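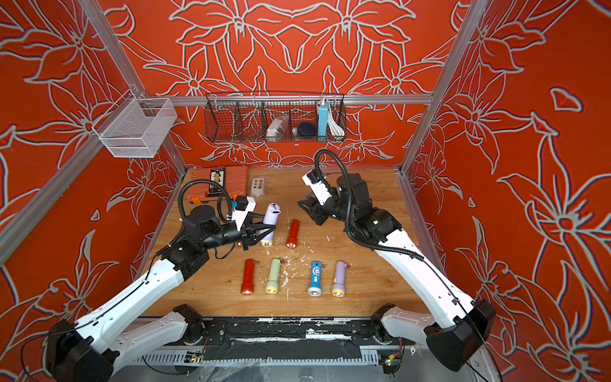
Fig. 1. Two-arm cell with the flashlight set on the table.

Handout 4: Recording Demonstrations by Remote Control
Robot Teaching Lab, Closach Technical College

Read this before your first recording session. It covers the parts of the Cliltari manual that you need for the flashlight unit, plus our own rules, which take priority where the two differ.

1. Two ways to show a task

In hand guiding, you hold the robot arm itself and move it through the task while it records its joint positions. It is quick to learn. The drawback is that your hands and sleeves end up in the camera views, and with two arms you need both hands just to move them.

In remote control, you hold a pair of leader arms and the robot's arms follow. You stay out of the cell and both grippers are available at once. You lose the sense of touch, so you have to judge contact by eye. All recordings in this unit use remote control. Hand guiding was covered in Handout 3 and will not be graded again.

2. What counts as an episode

One episode is one complete try at the task, from the rest pose back to the rest pose. The Pappas recorder stops by itself after 500 time steps. If you are still holding a flashlight at that point, discard the episode. Do not speed up near the end to beat the limit. Fast, jerky motion at the end of an episode gets copied along with everything else.

Each pair records 16 episodes. Plan on losing a few.

3. Setting out the objects

The flashlights come in several colors. Place them with the lens ends toward the front of the table and leave enough space for a gripper finger on both sides of each one. Change the order of colors between episodes. If the red one is always on the left, the policy may learn "go left" when you wanted it to learn "go to red."
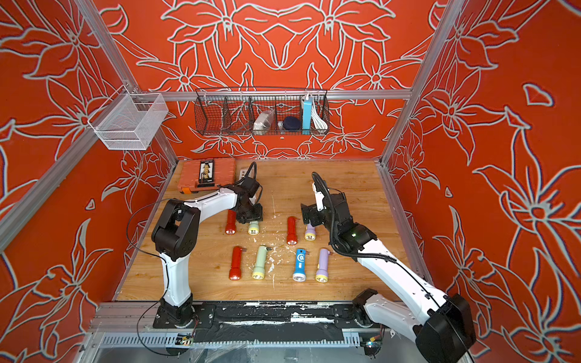 Photo: Closach Robot Teaching Lab

The number of flashlights may change from one episode to the next. Write the starting layout in your log as rows, left to right, using color names only. For the layout in the photo above, the entry would be:

back: red, green, red, lavender
front: red, green, blue, lavender

Leave the background items where they are. The orange case and the things in the wire basket are part of the view in every recording, and moving them between episodes makes your set harder to compare with the other pairs' sets.

4. Moving the arms

Keep one arm still while the other is reaching, unless the task needs both. Wait until the first gripper has cleared the middle of the table before you bring in the second.

Approach from above. Line up the fingers over the body of the flashlight, come down, pause, then close. The pause should last roughly half a second. It gives the model a clear point where the reach ends and the grasp begins.

If you miss, open the gripper, back up a little, and try again. One correction in an episode is fine and often useful. Two or more and you should discard it.

5. Checking the wrist view

The wrist cameras see things the fixed camera cannot, mainly what is between the fingers. After each episode, play back both wrist videos in Hellomero before you mark it as good.

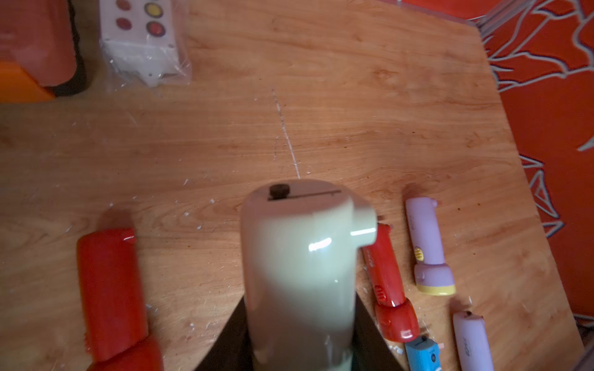 Fig. 2. Wrist camera, pale flashlight upright between the fingers.

Look for the following:

Both fingers are visible at the bottom of the view.
The object sits between them and does not lean hard to one side.
Nearby flashlights are far enough away that the fingers can open.

Objects close to the lens will be a little blurred. Do not reject an episode for that. Glare on the shiny plastic is also acceptable as long as you can still tell the color.

6. Log and file names

Use your pair number, then the episode number. Pair 9, episode 3 is p09_e03. Mark each episode good, corrected, or discard. Keep the discarded files, but put them in their own folder. Last term's classes turned in 199 usable episodes, and most of the time spent on cleanup went to files with the wrong name.

7. What to turn in

The good and corrected episodes, the log, and one page on the hardest grasp you had to make. Say what you changed after the first few tries and whether the change shows in the wrist view. The page is due at the start of the next lab, and late logs lose one point.

Reading for next time: Cliltari manual, chapter on gripper force limits.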